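The Kisden Lamp

My aunt left me a lighthouse. It was a small one, and it came with a letter from the harbour office at Kisden explaining that I was now responsible for the light, the stairs and any birds.

I had expected money. We had all expected money. My cousins got the bungalow in Skirora and the good spoons, and they were very kind to me at the funeral, in the way people are kind to a man who has been given a lighthouse.

I went up in July to see it. The bus from Skirora takes 2 hours if the driver likes you and stops at the Nyarko Hotel either way, so that everyone can use the toilet and buy a scone. The woman behind the counter asked where I was heading. When I told her, she gave me a second scone and would not take anything for it.

The tower stood at the end of a path that had mostly gone into the sea. The door was swollen. I put my shoulder to it for a while and then discovered that it opened outwards. Inside there was a bed, a kettle, a shelf of westerns and a logbook in which my aunt had written, every night for years, the single word 'Fine'. On one night she had written 'Fog', and underneath it, in smaller letters, 'Fine'.

The lamp was a Vultum, which the harbour office spoke of as one might speak of a retired racehorse. They sent me the manual in five envelopes. The fourth was a bill for 465 pounds, for oil. I wrote back to say that the lamp was electric. They replied that the oil was for the door.

I lit it on the first night because it seemed rude not to. The beam went out over the water, found nothing, and came round again. I sat on the stairs with a western and waited to feel something ancestral. At half past ten a man rang from the village to ask if I would mind pointing it elsewhere, as it was coming in through his bathroom. I said it was meant to go round. He said my aunt had always skipped his house.

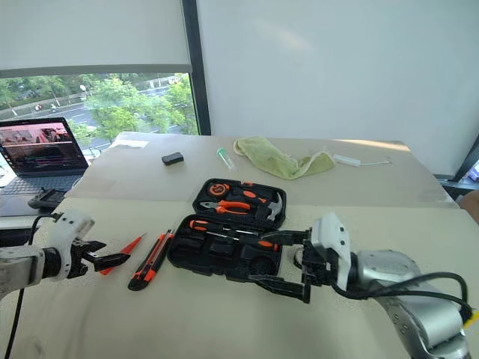 How did she make the light skip one house?

With a tea towel, pegged over the landward glass, as I learned when I found the pegs still clipped to the rail. It had a map of the Kisden ferries on it, and it had faded everywhere except at the hem.

I pegged it up and went back to my stair. The man rang again to thank me and to mention that the harbour office had an offer of 800 pounds for the tower, from himself. I told him I would think it over. Then I opened the logbook, looked at the long column of her handwriting, and wrote 'Fine'.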